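Donton Automation Council Publishes Practice Code for Shared Robot Workstations

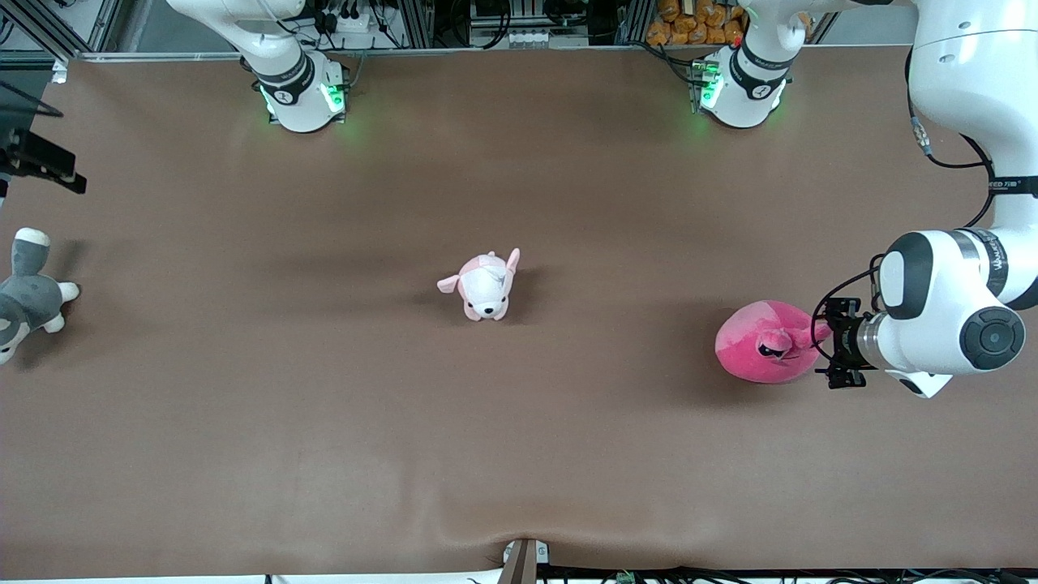

FLARKCOMBE. The Donton Automation Council has published a code of good practice for tabletop workstations where robot arms and people share the same work surface. The code will apply to all council member sites beginning in June. Sites that already operate such stations will have until the end of their current inspection cycle to comply.

The document was prepared over two review rounds and drew 230 written comments from member laboratories, training centers and small manufacturers. It replaces a set of separate guidance notes that the council had issued over several years, parts of which gave conflicting advice on stop controls and reach limits.

Under the new code, each station must have a marked boundary that covers the full reach of every arm mounted on it, including any arm that is powered but idle. The council said the wording on idle arms was the most discussed change in the text. Earlier guidance allowed a site to treat an arm as out of service when no task had been assigned to it. An arm will now be considered in service whenever it has power, and staff may not reach past its base to handle objects or equipment until it has been placed in a protected stop.

The code sets out separate rules for handling soft goods such as plush toys, cloth and padded items. Operators are to set grip force for each type of object before a session begins and record the setting in the station log. Soft items with loose threads, detached trim or exposed filling must be taken out of use. Objects waiting to be handled should be placed with enough space between them for the gripper to open fully.

Work surfaces receive a section of their own. Mats and covers must be fastened along at least two sides and checked for folds at the start of each shift. A fold within the handling area must be smoothed out before work continues. Folds outside the handling area may remain if the mat is secured and the position of the fold does not affect the placement of objects.

Cables running along an arm must be long enough to allow full movement of each joint, and must be held so that a loop cannot catch on a neighboring arm or on the station's supporting structure. Power strips should be placed outside the reach boundary. Food and drink may not be opened or consumed at the station.

The council set a minimum clear distance of 600 millimeters between the reach boundary and any regular walkway. Sites that cannot meet this distance may install a fixed barrier, subject to written approval from the council's inspection office in Flarkcombe.

A trial of the draft code was carried out at the Erraji training center, where staff completed 3356 logged handling cycles under the proposed rules. The center reported that start-of-shift checks took longer than expected during the opening weeks, mainly because of the record-keeping required for grip settings. The council shortened the log form as a result. A second trial site, operated by Ninitz, asked for clearer instructions on restarting a station after a protected stop, and a restart procedure has been added as an appendix.

Persons who supervise a station must complete a half-day course before the code takes effect. Existing supervisors may take a shorter written assessment. The council will offer the course at its Flarkcombe offices and at Erraji, and member sites may apply to hold it on their own premises.

Inspections under the code will be announced in advance during the first year. Sites found to be out of compliance will receive a written notice and a date for correction. Repeated failure to correct a finding may lead to suspension of a station's registration.

Copies of the code, the station log form and the restart appendix are available to members from the inspection office. Questions on existing exemptions should be sent to the same office before the start of June.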